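Pre-departure meetings for exchange students: worth the trip or skip it?

Study Away Boards > Before You Go > General

marlowe_packs
Posted February 9, 2026

Hi all! I got my placement letter and I've been grinning at it for two days. I'm going to Astulier for the fall semester, leaving in July to get the language course in first, and my home college has invited everybody to an in-person pre-departure meeting. The catch is that it's held at the main campus, and I live 638 miles from there (I'm finishing my last year at the branch site). They do post slides afterward.

So, did you go to yours? Did you get anything out of it that you couldn't have read at home? I'd love to meet the other people heading over, but that's a long bus ride for a slideshow.

tannerbee
Go! Go go go. I went to mine before my year in Drada and I still talk to half the people I sat with. We had a table for each city, and the best part was after the slides ended, when a girl who'd just come back pulled out her phone and showed us her bus route, her grocery store, the weird little door you have to use to get into the registration office. None of that was in the packet. I'd have walked past that door for a week.

quietcorridor
I'll be the grump. Mine was three hours, two of which were a man reading the insurance policy out loud. The slides had every word of it. The returning students were lovely but they'd all been to one city and I was headed to another, so their tips didn't help me much. For 638 miles each way I'd want a lot more than that.

tannerbee
Okay but three hours on insurance is a badly run meeting. That doesn't make meetings bad!

quietcorridor
Fair. But she can't know which kind hers is until she's on the bus.

marlowe_packs
Ha, this is exactly the argument I've been having with myself. Is there a way to find out ahead of time?

Hyun-seo Yook
Yes, email the office and ask for the agenda. I help out at these now on the student side, and I promise we don't mind. Ask whether anyone who has been to Astulier will be in the room, and whether there's any open time with them. If the answer is no to both, read the slides and save your money for the first month's rent.

I'm also going to gently push back on the idea that it's only about information. I went to Astulier two years ago and I was so nervous I'd convinced myself I was the only one who couldn't follow the radio in the language. Then I sat next to a guy who admitted the same thing before I did, and I felt about ten pounds lighter going home. You can get that from a group chat too, if people are brave in it, but it took our chat until midterms to get there.

Since people keep messaging me for it, this is the list I give to everyone going to Astulier. Add to it, argue with it, please!

1. Your permit letter and your enrollment letter are separate papers. Print both. The desk at the arrivals hall wants paper, and so does the housing office, and the copier in the housing office eats coins.

2. Bring 1000 in local cash for the first days, in small bills. Student bank accounts take a while to open and the dorm deposit can't go on a foreign card. (Somebody will tell you this has changed. Ask the housing office and get it in writing.)

3. Pack shoes for indoors. In the Lurnar residence everyone leaves street shoes at the apartment door and the floors are tile, so from fall on you'll want something on your feet. Take a pair you already like, and keep them in a bin by the door or they'll migrate into your roommate's closet.
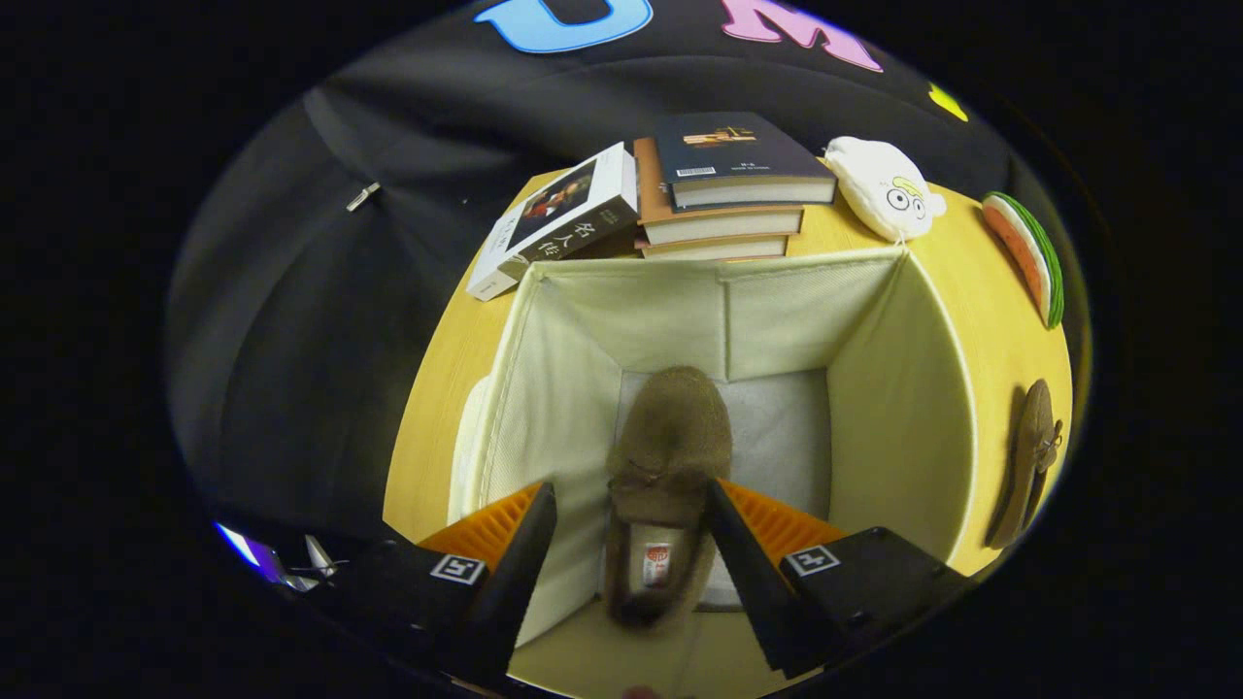 4. Register for classes in person if you can. The online system fills up the seminar sections first, but the department secretaries hold some seats, and they're kind to people who show up and try a sentence or two in the language.

5. Sign up for the buddy program even if it sounds corny. Mine took me to get a transit card, then to her aunt's for soup, and I was at that table most weeks until I flew home.

6. Take one thing to do with your hands in the evenings. The first couple of weeks are quiet before clubs start. I brought yarn. The guy down the hall had a harmonica, and he did get better.

pellucidpete
Great list! I was in Lurnar too, north side. Number 3 is so true, those floors in January, wow. I'd argue with number 2 though. I took hardly any cash and was fine, my deposit went through by transfer before I left home. It cleared in 12 days.

Hyun-seo Yook
Oh, good to know! Was that through the college or did you set it up yourself?

pellucidpete
Set it up myself, but I had to call the housing office twice to get the right reference number. If you leave that number off, the money just sits there with no name on it. My suitemate found that out the slow way.

quietcorridor
See, this right here is better than my whole meeting. And I got it in my pajamas.

tannerbee
You got it from someone who goes to the meetings, though :)

quietcorridor
...I'll allow it.

ostrich_fern
Parent here, hope that's okay! My son went to Drada last year. He skipped the meeting and I went to the family session by myself, and I'm so glad one of us did. They walked through what happens if a student gets sick, who the college calls, and which form lets them talk to me at all. He's over eighteen, so without it they can't tell me a thing. He hadn't signed it. He signed it that night at the kitchen table, complaining the whole time. So if you stay home, marlowe_packs, at least ask about that form.

marlowe_packs
Adding it to my list right now, thank you! My mom would drive to campus herself if she knew there was a family session. I might not tell her. (I'll tell her.)

Hyun-seo, I emailed the office and they already wrote back. There'll be two students at the meeting who spent last year in Astulier, and a full hour for city groups after lunch. So I'm leaning toward going. Anyone else coming from far away want to split a room the night before?

ma_bound
Me! I'm going to Ma, so we'd be at different tables, but I'm coming in from out of state too and the bus gets in late. I've been dreading doing it alone. Sending you a message.

tannerbee
THIS is what I mean, you haven't even gotten there and you've made a friend.

quietcorridor
I still say take a book for the insurance part.

pellucidpete
Could one of you ask at the meeting whether the late-arrival key pickup is still at the front gate? They were talking about moving it when I left and I've been telling people the gate. I don't want anyone standing out there at midnight with two suitcases on my advice.

Hyun-seo Yook
I'd heard the gate as well. I'll ask our office, and marlowe_packs, if you hear first, post it here and I'll fix my list.

marlowe_packs
Will do! Writing it on the back of my placement letter, under the form for my mom and the reference number.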